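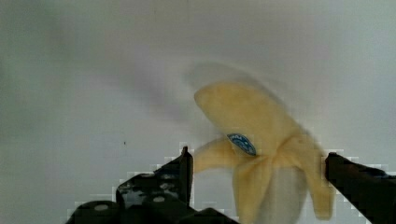

Okay friends, a long one tonight, because a few of you asked how the robot kitchen is coming along and the true answer is that in May we had a fault that took me far too many evenings to find.

Quick background for anyone new here. I help run the play kitchen bench at our little workshop in Pinerville, and the arm's whole job is to pick up toy food and put it where it belongs. We call the project Ukau. It's a sweet thing to work on and I'm very fond of it.

So, the fault. We did 159 runs with the banana and in 14 of them the fingers closed further than the command told them to. There was no error and no warning on the screen, just a squeeze that kept going for a moment after it should have stopped. 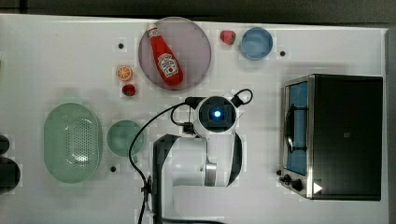 The bench from overhead, ketchup on its plate and the oven over on the right.

I blamed the banana first, I'll admit that. Floppy peel, soft edges, hard to grip in the same spot twice. Then I blamed the fingertips and swapped those, which cost me a whole evening and changed nothing at all.

What finally helped was sitting down with the log, a big mug of tea and plenty of patience. The stop message was reaching the gripper late – 139 milliseconds late on an ordinary bad run, and 975 on the very worst one. That's nearly a full second of squeezing!

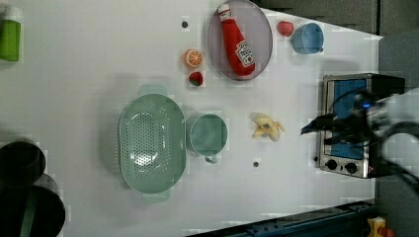

And a second is a long time if it's your finger in there and not a toy. We reach over that bench all day long to put things back, and I had gotten much too relaxed about doing it with the power on. So the new rule is hands off the table until the arm is parked and the drive is switched off, me included.

The cause was a setting in the Lamrani bridge, the little program that passes messages along. It was holding them in a line behind the camera data. Stop messages go first now, and if the gripper hears nothing for a bit it lets go by itself.

If you're using the same bridge with an Andex controller, please go look at your own log – happy to share my settings, just reply and I'll dig them out after supper.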